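Visit to the Joltura workshops, Gakville
26 October 2021

Joltura opens its building to visitors twice a year, and the September date was full, so I went along to the autumn one. The old Havlíček dye works is a short walk from Gakville station. Signs were taped to the lampposts, but the last one points at the wrong gate. Use the side entrance by the bike racks.

Visitors were split into groups at the door. Ours was led by Laine Pärn, who has worked there for 4 years and kept things moving. She started upstairs with the wood store and the drawing office, then took us down to the long room where furniture and household goods are tried out before they go to the shops in Brelau.

I had come mostly for the tableware. Joltura is known for chairs, and the dishes are a newer line. Oluwatosin Nnaji works on the colors and had a tray of test pieces to pass along. The green took the longest, she said, as the early batches looked fine in the hand and gray on a table.

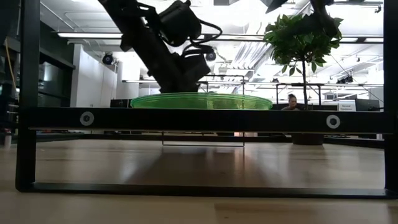

She wants a color that lets light through and still looks green from the side. I asked about scratches. The test pieces go through 300 washes and are then compared with one kept in a drawer. She showed us two of the washed ones, and I could see a slight haze on both when she tilted them toward the window.

Potted plants come up a lot in the tableware talk. Povilas Kivi sets up the tables for the catalog and likes to have something leafy near the dishes, partly to check one green against another. He prefers small trees with a rounded crown. A visitor asked if they were for sale. They are not.

The packing room was the last stop. Dishes go into plain boxes with a paper sleeve between them - no foam since last year. We were allowed to pack one ourselves. Mine rattled and had to be done over.

The whole tour took nearly 2 hours. There is no elevator to the drawing office, and the stairs are steep. Coffee was free, the seconds shelf by the exit was cash only, and the bus back to Brelau leaves from across the road.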